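Coasters, finally

15 January 2018

I bought the table from a shop in Konholm last April and told myself I'd get coasters the same week. I didn't. By summer there were three pale rings near the window end, and oil and a soft cloth only got rid of two of them.

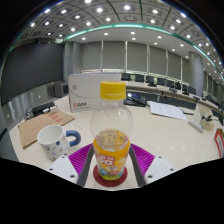 Polyxeni Politis gave me a few of her spares over the holidays and I've been using them since. They're a bit bigger than I would have picked, but a bottle or a heavy mug sits flat on one. The maroon one has ended up under the bottle with the yellow cap, and the dark rim shows up well enough against the pale top that I put things back on it without thinking. The mug with the blue handle still needs one of its own.

The cables are next. I have a bag of 50 ties somewhere.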